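The Good Outlet

My sister and I stopped speaking in July over a power strip, and I want to get it down before she tells it her way.

You have to understand the apartment first. We had the top floor of the old Holmgren building, which went up back when people owned one lamp and were happy with it. The whole front room had a single outlet that worked. There were others! They had lovely brass covers. You could plug anything you liked into them and stand there feeling foolish. But the good outlet was by the window, and everything we cared about ended up crowded around it like cows at a gate.

So we had the strip. White, long, with a row of sockets, bought at Flosberg for an amount my sister still brings up. I paid for it. She says we split it. I had 50 dollars in my wallet that morning and a good deal less after, and I don't know who else she thinks was standing at the register.

For the first year it lived on the floor, where it collected hair and got kicked. Then my sister decided it should live on the table. Our grandmother's table, the one with the warm brown top and the long grain that runs all the way across, the one we weren't allowed to put a glass on until we were both over 30. And my sister put a power strip on it. On the right side, next to where I drank my coffee.

I said it looked like an office. She said it looked like people who knew where their chargers were.

And she had a point, which I didn't tell her. Before the table we lost chargers constantly. I'd find one behind the radiator and feel rich. I once walked to the Stovitora on the corner at midnight to buy a new one, came home, and found two in my coat. With the strip up where we could see it, all that stopped. You came in, you dropped your keys, you plugged in your phone, you were a person with a battery.

The trouble was we got down to one cable. Hers frayed, the spare went to somebody's cousin, and that left the thin black one, which was far too long for any sensible purpose and tied itself in knots whenever we left the room. I'd smooth it out before bed and in the morning there it was, all bunched up by the strip again, with just the one end lying out across the wood. 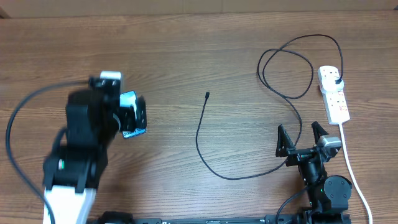
The last cable, still plugged in.

One cable and two phones is a bad way to live. We tried turns. We tried a chart. My sister proposed that whoever had the lower battery got the cable, and that went fine until I noticed she was leaving her screen on under a pillow all afternoon to run it down. I'm not proud of what I did next, but I started getting up early. At five in the morning I'd tiptoe out in my socks, unhook her phone and hook up mine — and then sit there in the dark, guarding it, eating crackers.

She caught me on the 3rd morning. She didn't yell. She picked up my phone, looked at the little number on it, and said, "You're on eighty-one percent. What do you need it for? Who's calling you?"

I said plenty of people were calling me.

We both looked at the phone. It was very quiet in there. You could hear the refrigerator.

Well, she went back to bed and I stayed up, and by lunch we weren't speaking, and by the end of the month she'd taken the job in Flatov, 400 miles off, and was wrapping her mugs in my newspapers. She left me the table. She left me the strip. I figured she'd take the cable out of spite, and I checked after the van pulled away, and there it was with its loops all in a heap and its plug in the upper socket where she liked it. I like it in the bottom one. I've never moved it.

I could buy another. They sell them everywhere, they hang them by the gum. But I've got the cable to myself now and every socket I could want, and most nights I lay my phone down next to it and forget to connect the two.

She called last week. I was at four percent. I saw her name come up and I grabbed for that cable so fast I knocked my coffee clear across Grandmother's table, and I said hold on, hold on, don't hang up, I'm just plugging in.

"Top socket?" she said.

I told her yes, and went to find a towel.

Posted 1 February 2024
14 comments | 22 shares
Contact | © All stories remain with their author | Back to top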